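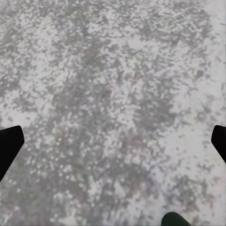

My wrist camera tracker keeps sliding off in simulation and I'm running out of ideas. I use sparse optical flow to estimate how the gripper moves relative to the table, then feed that to the servo loop for the last bit of the approach. The tabletop is all gray and white speckle with both black fingers poking in from the sides, so I figured there'd be plenty to track. I ask for 400 corners and get them, no problem. But after 45 frames or so the estimate has drifted sideways and the arm happily servos to the wrong spot. Same code on a checkerboard texture is fine! Anyone seen this? I'm on pyramid Lucas-Kanade with pretty much default settings, and a homography fit at the end.

**Csenge Rácz**

---

**Chinyere Nnaji**

Fine speckle is nasty because every little patch looks like its neighbor. You get loads of corners, but the match can hop one fleck over and the residual still looks great. I'd try these first:

- Run the flow forward, then backward, and drop any point that doesn't come home within 2 pixels (tighten it later).
- Force a minimum distance between corners. Yours are probably bunched up in the dark clumps, with hardly any in the pale parts.
- Mask the fingers. They don't move with the table, so any corner sitting on a finger edge votes for zero motion. Same for that dark green rounded thing at the bottom, unless you know it's fixed to the table.

Also check your texture filtering. If mipmaps kick in as the camera comes down, the flecks change under you and no tracker will like that. I lost most of a September to that one - different simulator, same headache.

---

**Ruan Modise**

just use apriltags

---

**Unathi Du Plessis**

What Chinyere said about the mask, plus dilate it a few pixels so the windows near the finger edges don't pick up black. And are you chaining frame to frame? Small errors pile up fast that way. Keep a keyframe, match against that, and only swap it when the overlap gets low. You've got joint angles too, so use forward kinematics to predict where each patch should land and start the search there. That helped my setup more than any amount of fiddling with window size.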